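Clirnero Countertop Set

README, revised 9th April

Summary

Clirnero is a set of wrist-camera recordings of a robot gripper working around small kitchen appliances. There are 300 episodes in the current release. It was put together at Skesevico to test a claim we kept hearing, that ordinary kitchen chores are close to solved. We don't think they are, and we don't think this data will get anyone there alone. Please read the limits section before you quote any number from this page.

What is in an episode

Each episode has color video from the wrist, joint positions, gripper opening, and a one-line instruction typed by the person running the session. Instructions are short and uneven. Some name a part ("press the lever"), some only name the appliance, and a few have typos that we left in. Typical jobs are pressing a button or lever, turning a knob, moving an appliance to another part of the counter, and getting a cord out of the way.

An episode is marked "done" if the person running it said so. There was no second rater.

Close work near controls

Most of the trouble is in the last inch. A person finds a small lever by feel and barely looks. The gripper gets in front of its own camera at the moment the picture matters most, and shiny metal tops throw highlights that shift as the wrist moves. Cords are worse. They loop out to the side, disappear behind the fingers, and don't stay put when the appliance is nudged.

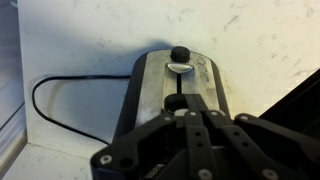

One comment on the July release was that we are being too hard on the field. The reader's argument went like this: a robot doesn't need to work a lever the way a hand does, it only needs to get the lever down, and a slow robot that runs while you're at work is still useful. They also asked why we don't report a higher score for episodes that finished after a retry.

We take the part about slowness. A chore that takes ten times as long may be fine if the house is empty. But then the robot has to be safe and dependable with no person in the room, and every session here had an operator standing by with a hand on the stop switch. As for retries, the operator often moved the appliance back to its starting place between tries. We don't see how to call that one attempt.

Results with the Joshi baseline

Joshi is the small policy we train on the set so that people have something to compare against. On appliances it saw in training, in the same kitchen, it finishes 91 percent of single-press jobs. That figure has been repeated without the second half of the sentence, which is why we now print them together: on unseen appliances it finishes 30 percent, and most of the failures are a press in the wrong spot or no contact at all. We haven't tested it on a full chore from start to finish. Pressing a lever is a step in making breakfast, and a small one.
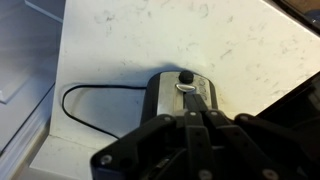
The drop is larger than we expected, and we have no neat explanation for it. Lighting is part of it. So is the habit of placing things square to the arm, which our operators did without being told to and which people at home don't do.

Limits

All episodes come from 3 kitchens, none of them lived in. No food, no water, no children or pets. Counters were cleared more than a real one would be, though not always completely. Force was not recorded, so the set can't tell you whether a press was gentle.

Please don't use Clirnero to support a statement that a product is ready for homes.

Files and versions

Episodes are stored one folder each, with the instruction in a text file beside the video. Usska, our conversion tool, writes them out to other common layouts. Version 1 timestamps drift in the longer episodes and should be replaced with version 2.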